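Visit report: two-arm packing cell at the Inen demonstration center
31/05/2019

Inen invited a small group of prospective buyers to see the two-arm tabletop cell it has been offering since November. I went for our own packing department, where we fill sample boxes by hand and have trouble keeping people on the late shift. The visit took most of a day, with the cell in the morning and prices and service terms after lunch.

We were met at the front desk, given badges and taken straight through to the demonstration room. The task on the program was box handling: two light cartons, one arm on each side, both arms working over the same patch of table. 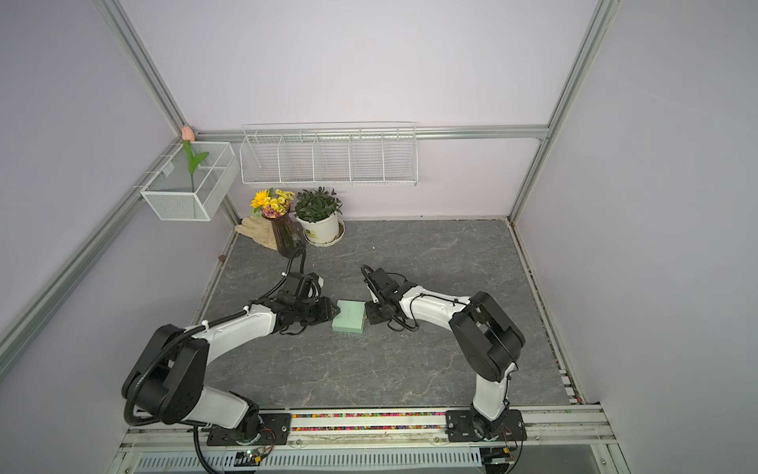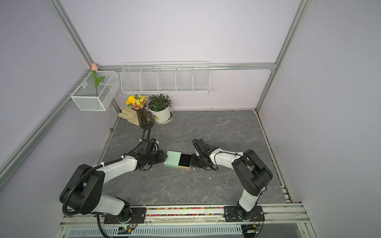 Inen sells the cell as a package. The price covers both arms, the frame, the work surface, the controller, the grippers and two days of training at the customer's site. A buyer who already has a frame can order the arms on a rail by themselves, but the discount is small and the sales staff did not push it. The software is licensed from Oltell and comes with the first year of updates. After that it is a yearly fee.

Shigeru Sekiguchi, the applications engineer, ran the morning session. He started with how a new job is taught. The operator guides the arms through the job by hand, several times, with the boxes in slightly different places each time. The controller then builds a routine from those runs. For a simple pick and place he said to plan on half a shift. For anything where both arms have to hold parts at the same time, he said to plan on longer and to expect the first version to need correcting.

I asked what usually goes wrong with two-arm jobs. His answer was timing. If one arm arrives early and starts to push, a light carton will turn or crush before the other arm has closed on its side. The settings for this are on one page of the software, and he showed us the page. There are 11 values on it, and in his view most customers will only ever touch the closing force and the wait time. I would have liked to see clearer labels. Several of the values are named with abbreviations that are explained only in the manual.

The grippers are the plain two-finger type. They open wide enough for our small sample boxes but not for the larger gift cartons, which we would have to leave on the manual line. Inen can supply longer fingers made to order. Delivery on those is 7 weeks, and the closing force has to be set again after they are fitted. A visitor from Singhal, a cosmetics packer, had brought some of her own coated cartons and asked about slipping. Sekiguchi recommended rubber pads, which are a wear part and are sold in packs.

Cable routing came up more than I expected. The cables on these arms run on the outside, and one man in the group who maintains machines for a living did not care for that. His concern was snagging. The reply was that outside cables can be changed by the customer with ordinary hand tools, while a cable inside an arm means sending the arm back. For a small company without a robot technician I think that is a fair trade, though I would want a spare set on the shelf from the start.

After lunch we moved to a meeting room for the service terms. The standard warranty is 13 months. The service contract has two levels. The lower one gives phone support in business hours and a yearly check. The higher one adds a loan arm if a repair cannot be done on site. Service in our region is handled by Zallton, so a call would go to them first and to Inen only if they could not solve it. I asked how many trained people Zallton has and was promised the answer in writing.

There was also some discussion of guarding. The arms are light and are run slowly during teaching, but Inen does not claim that the cell can be used next to people without an assessment. Each customer has to do its own. A door switch for the enclosure is available as an option. I think it should be included in the base price and said so on the comment form.

Points to follow up from our side:

Send Inen samples of our three smallest boxes, both flat and made up.
Ask for a written cycle time with our boxes. None was given on the day, and I would not want to budget without one.
Get the yearly software fee confirmed beyond the second year.
Check the floor space by the late shift packing bench, including room to open the enclosure from the front.
Ask Zallton for the name of a customer who has had a cell repaired.

The quotation is expected after the box samples have been tested. I have asked for one with the standard fingers and one with the longer ones, and for the door switch to be listed as a separate line on both.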